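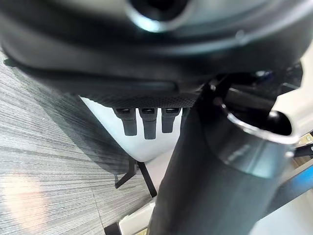

How long do students have to get a robot arm ready for the Drurow spring showcase?

Teams get one semester, with two lab sessions a week and a practice day in April.

Students in the robotics class at Brerkunton Technical High School showed their semester project on 06/06/2023, ending a term spent programming a robot arm to pick up small parts and set them down in a tray. Parents and students from the lower grades came to the school's Meredith wing for the demonstration.

The class was split into teams of 6. Each team wrote its own program and had 90 seconds to move as many parts as it could. The winning team, which called itself Rokasar, finished its run without a dropped part. The second-place team lost points when one of its parts landed outside the tray, and the other teams ran out of time.

Matilde Baptista teaches the class. She said most of the semester went into the gripper end of the arm, where three black rubber prongs hang side by side below a strip of black mesh. A program that looks fine on the screen can still bring the arm down too far to one side, she said, and students have to watch the prongs closely to see what went wrong.

"They come in wanting to make it fast," Baptista said. "The first few weeks I mostly ask them to make it slow. If you can't get it to the same spot at a slow speed, you won't get it there at a fast one."

Teams kept a written log of every change to their programs. The logs counted for a third of the final grade, and judges from the Drurow Engineering Club read them before the runs began. One judge asked a team why it had changed its starting position four times in a single week. The students said they had been trying to shorten the first move and later went back to the position they began with.

The demonstration was the class's first in front of an audience. Last year's students turned in a report and a recorded run. Baptista said she wanted this group to explain their work to people who had not taken the course, and each team spent several minutes answering questions after its run. Most of the questions from younger students were about how the arm knows when to stop.

The Drurow Engineering Club gave the class $800 this year for replacement parts and safety glasses. More than half of it has been spent, and the rest will carry over to the fall.

Students who complete the class can sign up for a second course, which covers sensors and asks each team to design a task of its own. Baptista said the sign-up sheet is posted outside the lab and at the counseling office. Students need a passing grade in algebra and a signed lab safety form. The fall class meets on the same schedule, and the showcase date for next spring has not been set.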